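Wustosard: two-arm handling of fabric on frames

README, last updated January 11, 2025

Hello, and thank you for taking an interest in Wustosard. We put this set together at Drastbridge while trying to teach a pair of arms to cope with cloth that is held by something stiff, and we thought other people might get some use out of it too.

What you get

There are 1,577 episodes, each recorded by a person guiding both arms through a job from start to finish. Every episode has the head camera video, the joint positions for both arms, the gripper openings and a short written instruction. The jobs fall into 8 families, and the folder names should make it fairly plain which is which.

How we used it

Our baseline, Laskowska, predicts a short run of movements for both arms together and then looks again before carrying on. We had first tried one policy per arm – a tidy idea on paper, but the arms kept pulling the cloth in different directions. With the joint version we reached almost 80 per cent on the easier families. The pole and corner jobs are a good deal harder, and we would be very pleased to see somebody beat us on them.

Things to know before you train

The grippers are printed, and we changed the shape of the fingertips partway through, so please read the notes file and keep the 2 versions apart if contact matters to you. Lighting varies quite a lot as well.
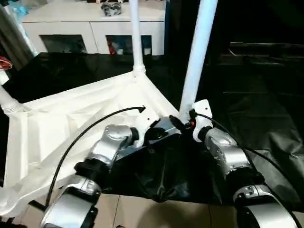 Dark plastic sheeting gave our depth estimates no end of trouble, especially where it wrinkles and shines, and in the end we left depth out of the release altogether. If you work out your own from the video, do treat the floor area with some suspicion.

The Gremthorpe split, which holds back whole families for testing, should follow in February. Corrections are very welcome – the issues page is the best place for them.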